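Reading time: 3 min

4.2 Grasp planning in clutter

The planner gets the vial poses from the perception node and builds candidate grasps top-down only. Side grasps were dropped early - the box walls leave no room for the linkages. Each candidate is scored on finger clearance first, wrist travel second. Score weights were tuned on the Fisden scenes and then left alone.

We ran 1,000 simulated trials in Nikia, with cap pose noise switched on. In 607 of them the first candidate was accepted. The rest went to resampling, at most 3 rounds, then abort. Most aborts come from neighboring caps that sit too close together, so the clearance check fails on one finger and the planer never recovers. 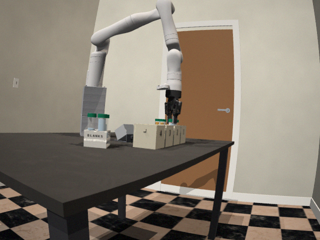

Figure 3. Simulated cell with the gripper lowered to the green-capped containers in the row of boxes. The BLANKS rack with its two vials is at the left, in front of the pedestal.

4.3 Collision model

Boxes are treated as solid up to the rim, caps as short cylinders. Vials in the BLANKS rack get a padded cylinder each. Padding is fixed. We tried scaling it with the pose noise but the arm then refused nearly every approach, so it went back to a constant.

Joint paths are checked at the control rate, not just at the waypoints. Slow but it catches elbow swings that the coarse check let trough. Of the accepted first candidates, 539 passed this check with no replanning. The Skoststead scenes are not included in these counts - see Section 5.

Contact: Lazăr project office | © 2025 | Back to top

We use cookies to improve your visit. Accept / Manage settings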